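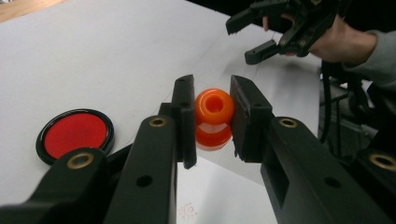

Translucent orange ring, standing upright, with a red disc with a black rim beside it.

Category: Home & Table > Rings, Discs & Small Parts

Birotura Orange Ring

We have had a soft spot for the orange ring ever since Misaki Honda brought the first bag of them into the shop at Purkham one Saturday, tipped them out over the counter and asked us to find them a use (we found quite a few before lunch!). It's a good thick plastic ring, rounded like a donut, with a glossy surface and a clean round hole straight through the center. The color is what people write to us about, a warm see-through orange that throws a lovely bright reflection when you stand the ring up on a shiny tabletop.

Customers thread them on ribbon for curtain ties, use them as markers in family board games, or simply keep a bowlful on the windowsill, and Sadao Kudo, our buyer, has one on his key hook at home. They wash up nicely in warm soapy water, but please keep them out of the dishwasher, where the shine goes dull after a few rounds. They are also too small for little ones who still put things in their mouths.

Rings come loose in a paper bag of 20, or in the big Hosoda carton of 1,000 for schools and clubs. Bags usually leave us within 7 days. The carton takes a little longer, and we'll write to let you know when yours is on its way. If you'd like to see the color before you settle on a whole carton, just ask and we'll gladly put a single ring in the mail.

We use cookies to remember your basket. By continuing to browse, you agree to our cookie policy.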